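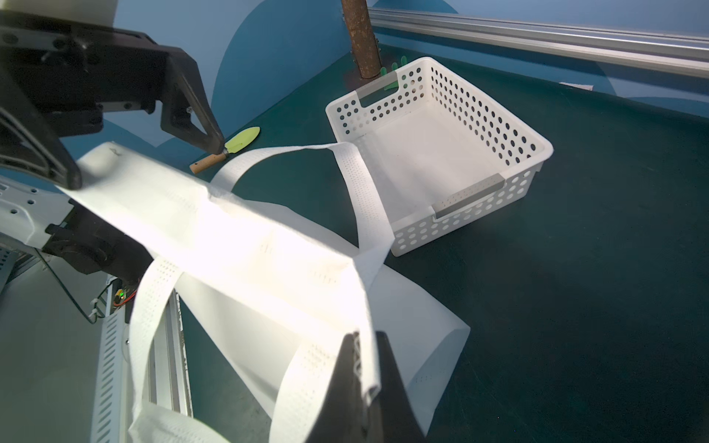 Notes for the talk: relaxed performances at the Siriwardena

Hello, and thank you all for coming inside on such a nice August afternoon. I'm Jamila Hettiarachchi, I look after access at the Siriwardena, and I tend to wander, so Rafsan is going to wave at me from the back when I've got five minutes left.

Start with the theater itself. 545 seats, two aisles, one very slow elevator. When we put on our first relaxed show we sold 90 tickets and I was thrilled — I really was, I called my sister from the lobby.

What "relaxed" means for us. House lights stay at a low glow. Doors stay open. People can talk, move around, go out and come back in as often as they like. The loud cues come down, and the strobe in the second act goes away completely. (Pause here, somebody usually asks about the strobe.)

Then the story of the thunder. Nimal Herath, our sound designer, had built a wonderful storm and I had to go and ask him to shrink it. He was quiet for a bit, and then he asked if he could sit in on the show and listen for himself. He did, over by the left aisle, and he came back with eight more changes I hadn't even thought of. Don't rush this part, it's my favorite.

Visual guides. Dilruba Mollah draws ours, and we send them out with the tickets so families can go through the plot at home, surprises included. Some directors hate giving away the ending. Talk to them early, before rehearsals if you can, and bring cookies.

Money — be plain about it. We hold back 100 seats so there's room to spread out, and yes, that's income we don't see. Sumaiya Bhattacharjee at the Stirnau Playhouse does it differently and sells the whole house at a lower price. I go back and forth on which is better, and I'd love to hear from anyone who has tried both.

Finish with the letter from the dad in Ostska. Read it slowly, drink some water first, then take questions.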